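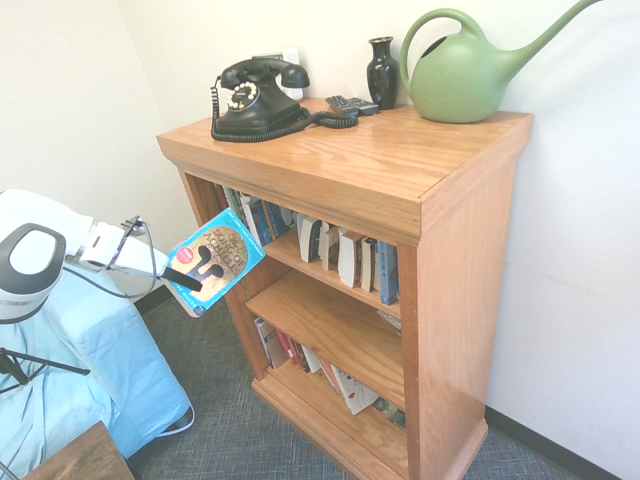 Penlow Bird and Habitat Trust - update on the swift and house martin program, Wednesday, August 6, 2025. Posts follow in this thread. (1/18)

The Trust is pleased to confirm that common swifts have bred in the tower of the former grain exchange at Jumbridge. It is the first breeding record for the building since survey work began there. (2/18)

Two pairs were found. Both used nest boxes fitted behind the louvers on the north side. One pair raised two young. The other raised one. All three young had left the tower by the last inspection. (3/18)

The boxes at the exchange are part of a larger group of 56 placed on public and private buildings in the district. Of these, 24 showed signs of use by swifts this season. Signs of use include nest material, droppings at the entrance and birds seen going in. (4/18)

Use of a box does not always mean breeding. Young swifts that are not yet ready to nest often visit cavities in their second and third summers, and may hold a site for a full season before laying. The Trust reports these boxes separately from confirmed nests. (5/18)

Most of the occupied boxes are on the older streets between the river and the market hall, where swifts already nested under roof tiles. New colonies tend to form close to existing ones. Boxes on the east side of town remain empty, apart from three taken by house sparrows. (6/18)

Sparrows are welcome tenants. The species has declined locally and the Trust does not remove its nests. Where sparrows hold a box meant for swifts, a second box will be added beside it before next spring, if the owner agrees. (7/18)

House martins had a harder year. Observers recorded 82 active nests across the survey area, down from last season. The dry spell in June left very little wet mud within easy reach of the Wement estate, where most of the martins build. (8/18)

Martins need mud of the right kind to make their cups. When it dries out too quickly the walls crumble, and several part-built nests on the estate were given up at the half-cup stage. Residents on two streets kept shallow trays of wet clay in their front yards, and the Trust thanks them for doing so. (9/18)

We have been asked whether the trays made a difference. Birds were seen collecting from them on several mornings. The survey was not designed to compare streets with and without trays, and we cannot give a firm answer this year. (10/18)

A number of martin nests were knocked down during repainting work on the estate. Active nests are protected by law. Owners and contractors who find one should stop work in that area and contact the Trust or the local wildlife officer before going any further. (11/18)

The Kollár survey method was used for all swift counts again this season. Observers stand at a fixed point for the last hour before dark and note every bird that enters or leaves a building. Low screaming flights are logged on a separate line and are not used to estimate pairs. (12/18)

In all, 958 observer records were submitted. Each one has been checked for date, location and weather. Records made in heavy rain or strong wind have been kept in the archive but left out of the totals, as swifts may travel long distances to avoid bad weather and can be missing from a healthy colony for a day or more. (13/18)

Grounded swifts: an adult found on the ground is usually in trouble and should be placed in a ventilated cardboard box lined with a soft cloth, then kept somewhere quiet. Please do not throw it into the air. Do not offer bread, milk or pet food. Call a licensed wildlife rehabilitator for advice. (14/18)

Late broods may still be present this month. Scaffolding, roof repairs and gutter work near a known nest should wait until the birds have left. Swifts give few outward signs at this stage - the adults may return only a few times a day, and the young can be silent between feeds. House martins can have young in the nest well into September. (15/18)

Boxes will be inspected and cleaned where needed once the season is over. Swift boxes are only lightly cleaned. The shallow ring of feathers and plant matter is left in place, as pairs return to the same nest and add to it each year. Owners will receive a letter with a proposed date and do not need to be at home if outside access is possible. (16/18)

Requests for new boxes are now open to owners of buildings in Jumbridge and the surrounding villages. A suitable site is at least 16 feet above the ground, with a clear drop below the entrance and no trees or wires directly in front. Walls that face south are not normally accepted unless the eaves give deep shade. Please include the street address, the height of the eaves and the direction the wall faces. Sites close to known nests will be considered first. (17/18)

The full season report, with tables for each street group, will be published after the last martin nests have emptied. Exact nest locations on private homes will not be shown. Corrections to submitted records can be sent to the survey desk until the end of the month, quoting the record number at the top of the form. (18/18)

Addition to post 4: two of the boxes counted as used are on the library annex and were listed last year under the market hall. The total is not affected. The street tables will use the new listing.

Addition to post 17: tenants may apply with the written consent of the owner. For buildings with more than one owner, consent is needed from each of them. Application forms are available at the Trust's office in Penlow during normal opening hours.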